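3.2 The room and the chair task

We built the whole system in the back half of a shared workshop, and we think the place shaped the results as much as the hardware did. Most work on two-armed machines starts from a clean bench with a few blocks on it. We wanted to start from the furniture that was already standing there: a white desk with a scooped front edge, a black office chair on casters, and a wood floor with plenty of marks on it. A chair on casters is a wonderful test object! It rolls when you would like it to stay put, it turns while it rolls, and its shape from the front has very little to do with its shape from the side.

The task is easy to state. Starting with the chair tucked under the desk, the machine has to take hold of it, bring it out far enough for a person to sit down, and let go. The reverse task (putting the chair back) uses the same skills in a different order, and we report it separately in Section 4. Both are things a person does without a thought, and both gave us a long and very enjoyable August.

Control runs on Drovier, our own small software layer, which passes joint targets to the two arms and reads back motor current and position. Planning sits above it in a module we call Ramance. We kept the two apart from the first day, and we would do so again – a bad plan can be stopped in Drovier without touching the code that made it. The learned part of the system picks only where to grasp and which way to pull. Everything else is plain geometry.

Figure 3 shows the arms at the desk and a hand on the chair back. 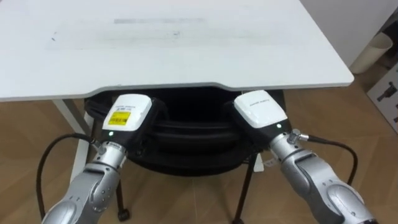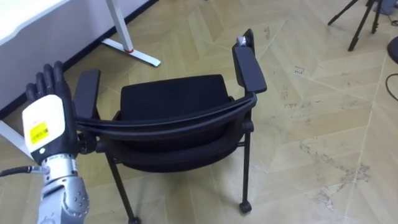

Figure 3. Work with the chair in the shared workshop. First view: the two grippers near the recessed front edge of the desk, with the chair tucked underneath. Second view: a robot hand gripping one side of the curved backrest.

Grasp choice turned out to matter far more than arm speed. We split the possible holds into three groups: backrest, armrest and seat edge. Backrest holds let the fingers close around something thin, and they leave the palm free to push. Armrest holds looked good in planning but gave the chair a strong turn as soon as the pull began, and a single arm could rarely correct it in time. Seat holds were steady but asked the arms to reach low, close to their joint limits. After a short pilot we dropped the seat group from training and kept it only as a fallback.

We collected 2,022 pulls in all. Of these, 763 used both arms and the rest used one. A pull was scored as complete when the chair came to rest inside a taped zone and the machine had let go without dragging it back. The last part of that rule deserves a mention, as early versions of the release motion would hook a finger on the backrest and carry the chair off again – a failure we grew rather fond of. Opening the hand fully before moving the wrist fixed nearly all of it.

Casters add a problem of their own. A caster that points the wrong way has to swing around before the chair will follow a straight line, and during the swing the chair moves sideways. We handle this with a short, slow first motion that lines up the wheels, followed by the main pull. The length of the first motion is set from motor current alone, with no camera input. It is a simple trick and it works very well: in the 12 setups we use for testing, two-armed pulls with the slow start drifted far less than pulls without it.

For comparison we ran the same task with Żak, an earlier planner from our workshop that follows fixed paths recorded by hand. Żak is fast when the chair starts where it is expected, and it has no answer when the chair is turned. We therefore drew the starting angles at random for almost 874 of the pulls and kept them fixed for the others, so that both planners would have a fair share of easy and hard starts. The full split is given with the Fatulano logs, along with the settings for the slow first motion.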